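Nallidby kitchen cell (simulated)

Last updated: March 2024

Nallidby is a simulated single-arm kitchen cell used for pick-and-place work at counter height. This card covers how the cell is set up and how to bring it back after a bad reset. Task definitions are kept in the Dikar repo. 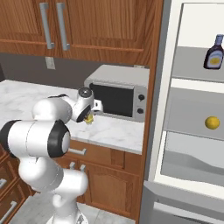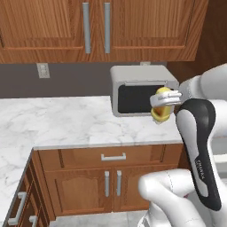
White arm holding a yellow object over or near the marble counter, both views rendered.

## Setup

1. Load the Jenine kitchen layout before the arm. Loading in the other order leaves the base below the floor tiles.
2. Set the base position from `cell.yaml`. Do not drag it by hand in the viewer.
3. Run the joint sweep once with the gripper empty. The sweep takes 2000 steps.
4. Open and close the fingers, then spawn the objects.

## Known faults

- Fingers sink into small objects: raise contact stiffness to 1890 and reload.
- Elbow hits the upper cabinets on reset: the home pose is stale. Copy it again from the Sasaki config.
- Seed 119 spawns an object inside the counter. Skip it.
- Gripper drifts open while holding: check that the grip command is sent at every step.

## Upkeep

Repeat the joint sweep after any change to the layout or the solver. Log files older than 13 runs are deleted at startup, so copy out anything needed for a fault report first.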